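Open day at Skaltix in Brenley: my notes from the book table

gezer_o
Member

I promised in the other thread to write something after the visit, so I do it now.
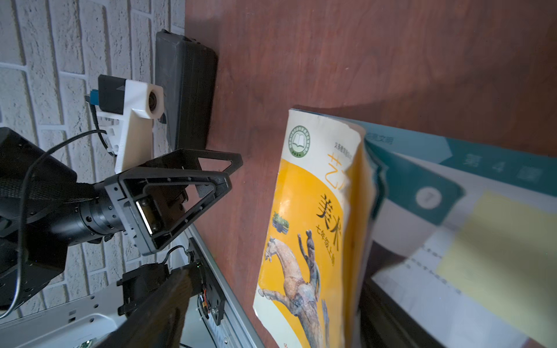 Book station, seen from the camera at the wrist. The yellow one is the art textbook.

Skaltix opened two rooms to visitors. The first one was only posters and coffee. In the second they had the arms, and the station I liked most was the one with school books. The task sounds very small: take one book from the table, close another one that lies open, and put both at the side. I stayed there for 40 minutes and asked more questions than was polite.

What I learned is that the closed book is the easy part. The cover is stiff and the finger can go under it, even if the corners are a little curled. The open book is much harder. The pages lift when the gripper comes near, and then it has three sheets in the fingers or none. On the morning I was there it closed the book well in most attempts, but I also saw it push the whole book away twice.

The engineer told me they have recorded over 200 attempts with books of different thickness. I did not ask if this is only for the open day table or for everything.

Regards,
Ozan Gezer

nallen_bench
Member

Thank you for writing this down, I could not get a place. Is the white camera mount printed by them? It looks printed, with those ribs along the arm. We made something similar and it bent after one summer in a warm room.

gezer_o
Member

Yes, they told me they print it in the house. About the bending I have no information, I am sorry. I did not think to ask about the plastic.

tablesaw44
Senior member

I was there too, in the afternoon, and I must say I was less impressed. Closing a book is a thing my daughter did before she could speak. If you invite the public, show a task where the machine is useful. Two arms for one textbook is a poor advertisement.

gezer_o
Member

I understand this, but I do not agree. A polished demonstration with boxes I can watch on video at home. At the book table you could see where it fails, and the people there did not hide it. For me this was worth the train ticket.

tablesaw44
Senior member

Worth it for us, maybe. The family next to me left after the second miss. I am only saying they should put a sign which explains what is difficult.

ozturkmen_p
Member

A sign would help, I agree with that part. At Öztürkmen we had a visitor day with a paper-folding station and we had the same problem, people think paper is easy.

Small question to Ozan: the book on the right with 第4课 on the page, was that the open one they tried to close? And do you know why Chinese textbooks?

gezer_o
Member

Yes, the teal one. "Lesson 4", if my dictionary is correct. The yellow one says 美术, fine arts, for grade seven. Why these books I do not know. I suppose any book is good if it is a little used, a new one behaves differently.

nallen_bench
Member

Do they repeat the open day?

gezer_o
Member

They said September, same building in Brenley, and you have to register by e-mail. I will post the address when I have it.

tablesaw44
Senior member

Post it, please. I will come again and complain in person.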